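Narrow fingers, second round

I swapped the Shih fingers for the tapered Durkwood set on Tuesday and kept the controller settings. Artificial stems are a fair test: thin, long and usually crossed with a neighbor. 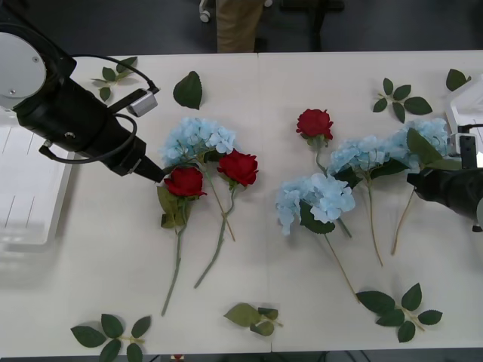
Lorbridge wrote in to ask whether softer pads would do more than a thinner tip, as theirs stopped crushing stems at 9 newtons. Possibly. I have only tried the stock pads. Over 19 picks per set, the Durkwood tips dropped two and the Shih tips dropped six. Pads are next.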